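From the Kitchen Corner
by Kendra Gill

March always does something to me. The light comes in lower through the back windows at Asante House and suddenly I can see every crumb that has been sitting quietly under the shelves all winter, and I start making lists. So thank you, first of all, to everyone who has put up with my lists this month, and who has stopped on the way through the kitchen to pick up a wrapper or hang up a towel without being asked. It makes a bigger difference than you might think!

I wanted to say a few words about the tile floor in particular. Those terracotta tiles are the part of the house most people tell me they love (Elvira Muñoz says they remind her of her grandmother's place, and I have heard the story of that grandmother's soup pot more than once, and would gladly hear it again). They are also very good at hiding things. Beige scraps, bits of dry onion skin, the little torn corners off snack packets, all of it just melts into the color until you walk across it in your socks. Foil and clear plastic are easier to spot, but they like to skate away from the broom, so go slowly with those and bring them toward you in short strokes.
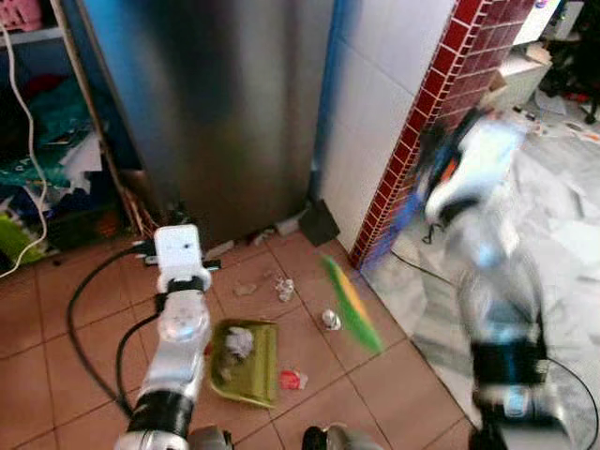

Sweep-up time on the kitchen tiles, with the green and yellow hand broom and the olive dustpan.

My own way of doing it, for what it's worth, is to pick up the big pieces first. Crumpled paper fills a dustpan before you have really started, and then everything else rolls off the top and you are back where you began. After that I work from the walls in toward the middle, and I leave the doorway for last, where the tile meets the gray marble, so that nothing gets carried through on people's shoes. Please go gently beside the tall steel appliance. There is a power strip on the floor down there with cords in it, and it should be kept away from wet mops altogether. A dry hand broom is plenty for that corner.

While we are on the subject, the shelves of fabrics and clothes have gotten very full again. I know how it happens, I have added to the pile myself, and some of it is perfectly good and only wants folding. Kiri Tautahi has kindly offered to sit down with anyone who would like company while they sort through their things, and she will have the kettle on at 2 in the afternoon whenever the kitchen is free. Anything you no longer want can go in the donation bag, and Amândio Pacheco will take it over in his car when it's full.

We could also use a second hand broom, if anybody has one sitting in a closet at home. It needn't be new. Long-handled ones are welcome too, although I still think the short kind is best for getting up close to the wall and the bottom of the shelves.

If you have a question, or a better trick for foil than mine, leave me a note by the kettle. I am usually in the kitchen until 5, and I do like a chat.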